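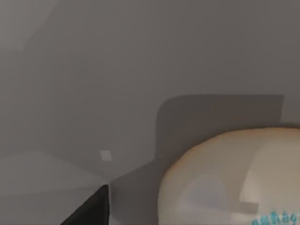 9th June. Gray glaze, second round, and I am writing this at the glaze table with a cup of tea going cold because if I leave it until Monday I will remember the nice parts and lose all the numbers. The kiln came open this morning and the test tiles are laid out along the windowsill in the order they were dipped. I have been trying for a good while now to explain to Kylie what I mean by a quiet gray: the big flat gray up at the top, with hardly anything happening in it except that it goes a little lighter and hazier toward the upper left, is what I would like on the outside of the bowls, and the darker panel with the rounded corner is near enough the step down I would like for the insides. It is a small step. If the inside goes much darker than that it starts to look like a black bowl that somebody left out in the weather, and we have already made a shelf full of those.

Now for what we really got. Seven tiles, all on the Henley body, all bisqued together so there can be no arguing about that later. Same base on every one, only the black stain going up as you move along the windowsill. Tile 1 has no stain at all and came out a milky white, a bit green where it pooled in the thumbprint. Tile 2 is a gray only if you hold it next to tile 1. Tiles 3 and 4 are the ones I keep picking up. Tile 5 is handsome but it has gone a touch blue, which I did not ask for. Tile 6 is dark and flat, and tile 7 has crawled off one edge and taken a flake of kiln wash with it, so I have written "no" on the back in underglaze pencil and that is the end of tile 7.

The blue in tile 5 bothers me more than it should. Most black stains have some cobalt in them and I knew that perfectly well when I ordered it, but tile 6 has more stain in it and is less blue, so either my eye is fooling me or I weighed something wrong. I went back to the sheet and the numbers are in my own handwriting and they add up. What the sheet can't tell me is whether I sieved tile 5 as well as the others, and I have a nasty memory of the phone ringing in the middle of that one. Kylie, if you are reading this, please just redo number 5 from scratch before we get clever about it.

Base for the bucket, copied out here so that it lives somewhere besides the back of the Fumgate invoice: 4000 grams dry, of which 800 is silica. The feldspar, whiting and clay are as on the blue card in the recipe box, unchanged from last time. For the outside gray, start with 200 grams of stain on top of the 4000, which puts us at tile 4, and I would sooner start there and let it down with clear base than chase it upward. Water as usual, then sieve it twice. I know twice is a bore. The speckles in the spring batch were stain that only went through once, and we sold those as "pebble" and smiled, but I don't want to be asked for pebble again in September.

Thickness. This is where I was sloppy last round and I tried to be good this time. Every tile got a three-second dip and then a second dip across the top half only, so each one has a thin side and a thick side and a line where they meet. On the low-stain tiles the line barely shows. On 4 it is soft and rather lovely. On 6 you could rule a page with it. So the inside gray, being darker, is going to show every overlap, and I think that means pouring the insides in one go and tipping straight out, with no going back for the bit you missed. I did one small bowl that way just to see and it has a bare crescent near the foot the size of a fingernail, inside, where everybody will look. More practice wanted.

Kiln notes. The Zakov controller ran the whole thing without a fuss, which is a relief after last month, and I left the program alone apart from lengthening the hold at the top to fifteen minutes. The cones on the middle and bottom shelves were down together like two old friends. Top shelf was a shade softer. I had put tile 3 up there along with Wanigasekara's mugs, so it may have had a little more heat than its neighbors, and it does look glossier. I will send it through again on the middle shelf before I fall in love with it. The mugs are fine, by the way, handles all on, and are wrapped in newspaper by the door.

Water test: tiles 2 through 6 have each had a slice of lemon sitting on the thick side since lunch. I'll wipe them tomorrow and note any change in the shine. If 4 comes up dull, the whole plan for the insides needs another look, and I'd go back to the clear liner.

To buy: stain (we have enough for one bucket and no more), a new 80 mesh sieve as ours has a split along the rim that I keep patching with tape, wax resist, sponges. Also a lid for the new bucket – the old lid fits nothing we own.

Kylie has the key on Monday. The tiles can stay on the windowsill, but please keep them in order.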